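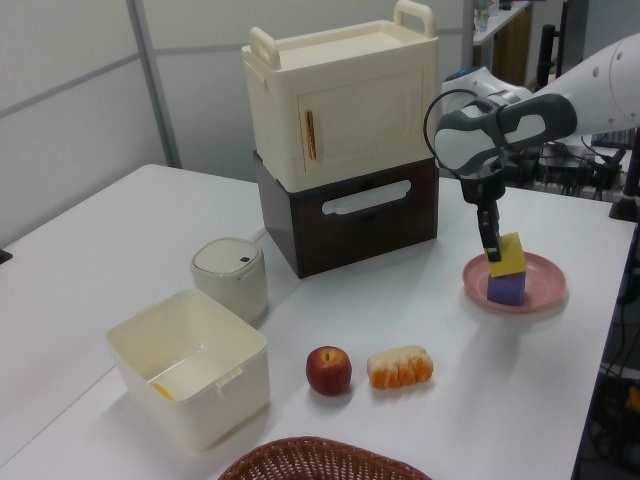 **Sumaiya Kumarasinghe**

My brother keeps telling me to put the Clitard keyboard on my phone, as he reckons it doubled his typing speed. I doubt it. The advert promises 125 words a minute and I have never seen anyone manage that with two thumbs. Has anybody used it for more than a weekend? I write a lot of work messages on the train, and half the names in them are not English.

**Ostap Dovhaniuk**

Used it for 4 months. The speed claim is for a practised sentence, I'd bet money on it. On my own texts I got 67 on the built-in test, and that was before fixing the mistakes. Names are poor until you add each one by hand under Settings > Words > My list. It also wants full access to your contacts — I said no and it still worked.

**Ataahua Hoani**

its fine, just turn off autocorrect

**Forough Soltani**

Turning off autocorrect rather defeats the point of a keyboard that guesses. I went back to the one that came with the phone. Before paying, check whether the 12 extra languages are in the free version. They weren't when I looked in December, and the shop page was vague on it.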